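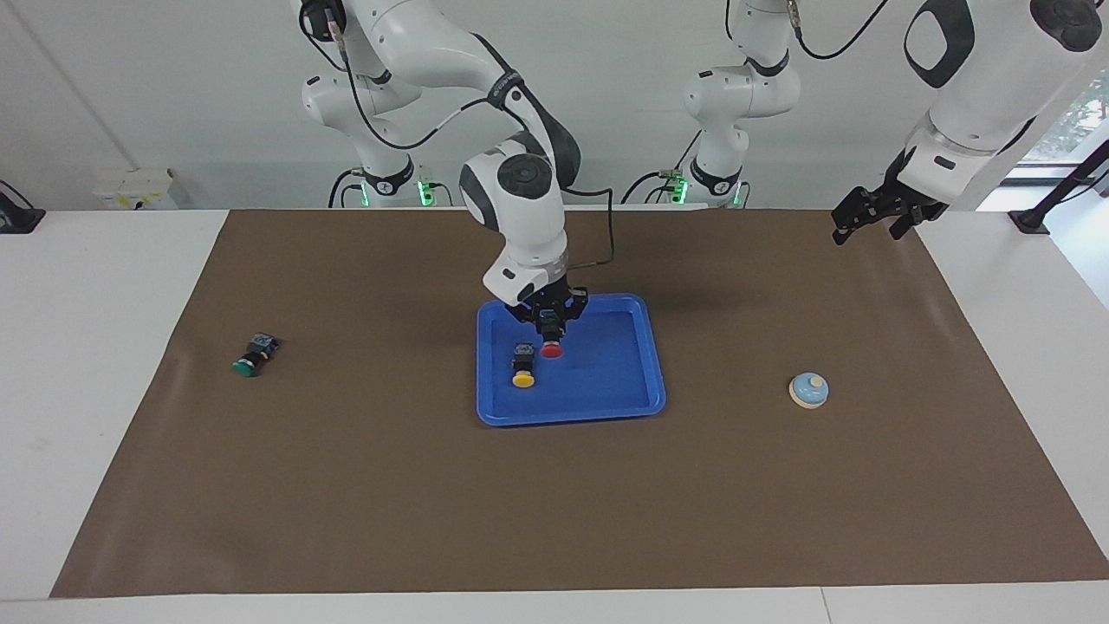
Etarine Loan Kits: progress report to the Kuvex Fund
Submitted by Sowmya Chettiar, Zistside Resource Library
12 Nov 2020

Summary

The grant pays for a set of loan kits that let people who speak little or not at all ask for something, answer a question or get attention by pressing a button. The contents of the kit are settled, the parts for the first batch are in the building, and 21 kits have been packed and put on the shelf. Two items are behind schedule: the printed guide and the spare caps. We are within budget. We are asking for one change, set out near the end, which moves money between lines and does not raise the total.

What is in the kit

The plan we sent in June listed six buttons and no bell. After trying that version with families we cut it back. The kit now holds a red, a yellow and a green push button, each with a domed cap on a black square housing, and a tabletop call bell. The buttons are the panel type and are meant to be pressed with a finger, a palm or the side of the hand. The bell has a pale cream base and a light blue dome with a small white knob on top.

Six buttons were too many for most people starting out. Families told us they spent the first week deciding what each color should mean and then forgot half of it. With three, almost everyone settled on some version of yes, no and help, though not always with the same colors. We don't assign meanings in the kit and would like to keep it that way. A school that already uses red for stop should be able to carry on doing so.

The bell came in at the request of the day program. Staff there wanted something that could be used to call a person over from across a room, and they wanted it to look different from the buttons so that it would not be mistaken for an answer. It has been the most popular part of the kit, and also the part most likely to be complained about by everyone else in the house.

We looked at a bell with a plain metal dome first. It was cheaper but it slid on a smooth table, and the colored one was easier to find by sight for two of our testers with low vision.

The tray

Each kit has a blue plastic tray with rounded corners and a raised rim. It was meant only as something to keep the parts together in the bag. In use it has turned into part of the activity. People put the buttons that are in play inside the tray and leave the rest outside it, so a person choosing between two things only has two buttons in front of them. The rim stops a button from being pushed off the table, and the strong blue shows up well against a dull surface.

We tested the tray on a bare white tabletop and on a brown mat. The mat was better. The buttons stayed where they were put, the bell stood firmly, and there was less glare for people sitting near a window. A mat was not in the original parts list.

One difficulty is that the buttons do not sit upright by themselves. They were made to go through a panel, so when they are placed loose in the tray they tend to lie on their sides with the cap facing out. Some users like this and press from the front. Others need the cap facing up. Kurup, our parts supplier, has sent a sample of a low holder that grips the black housing and keeps the cap level. We have tried it with the red and yellow buttons and it works. The green one fits as well but has to be pushed in harder, and we have asked Kurup to check the size before we order.

Sorting and packing

Packing takes place in the back room on the second floor, at the long table. The method has changed since the summer and is now as follows. All the buttons of one color are checked together, then the next color. A button that sticks, rattles or has a scratched cap goes in the return box. Sets are then made up in the trays, one of each color, and the bell is added last, after it has been rung. The tray goes in the bag with the bell wrapped separately.

We used to make up one complete kit at a time. That was slow, and twice a bag went out with two yellows and no green. Working by color has stopped that. Yetunde Chukwu set up the new method and has written it out on a card that hangs by the table.

Labels have been a small nuisance. The stock arrived with a maker's label on the housing. On some the label is on top, next to the cap, and on others it is on the side. We considered peeling them all off and decided against it, as the glue left a sticky patch that collected dust. Our own kit number goes on the tray instead, on the underside.

Cleaning

Every part that comes back from a loan is wiped down before it goes near the clean stock. The buttons and the tray are easy. The bell takes longer because of the gap under the dome, and we now use a narrow brush for it. Returned kits wait in a marked crate by the door until they have been done. This was not in our plan in June in as much detail as it should have been, and it has added to the hours — most of the overrun on the staff line is cleaning time.

Loans so far

Lending started later than planned. We held the first kits back until the cleaning routine was in place, and then let them go by appointment only, with pickup at the side entrance. Loans are for one month and can be renewed.

The comments that have come back are mostly practical. The caps are a good size. The red is liked best by children and gets pressed whether or not it is the answer they want. One family asked for a quieter bell and now keep theirs on a folded dish towel. A speech therapist who borrows for several clients asked if the buttons could be had in blue, and we said no for now, since a blue button would be hard to see in the tray. The day program asked for a second bell so that each end of the room has one, and we lent it from the spares.

One button has been lost and one tray came back cracked at a corner. Both were replaced from stock.

Behind schedule

The printed guide. The text is finished but the drawings are not. The first set showed six buttons and had to be scrapped when the kit changed. We expect the new ones before the end of the year. Until then each kit goes out with a single typed sheet.

Spare caps. Kurup can supply red and green caps on their own but not yellow at present. A yellow cap has to be bought as a whole button. We have ordered a few whole buttons to cover this and will look again at the price in the new year.

Budget and request

Spending is in line with the plan except for staff hours, which are over for the reason given above, and printing, which has hardly been touched. We would like to move $1,000 from printing to parts. The guide will be shorter than we first costed because there is less in the kit to explain. The money would buy brown mats for the existing kits and the button holders, once the fit of the green one is sorted out.

If the fund prefers that we choose one of these, we would choose the mats. They are ready to order and every borrower could use one. The holders help a smaller group, but for that group they matter a good deal, and we would come back to them in the next round.

Next period

Finish the drawings and print the guide.
Get an answer from Kurup on the holder.
Pack the second batch.
Put the kit list and the booking form on the Zistside website.
Collect written comments from the day program and the therapist.

Questions about the parts or the packing can go to Yetunde Chukwu, and questions about the budget to me.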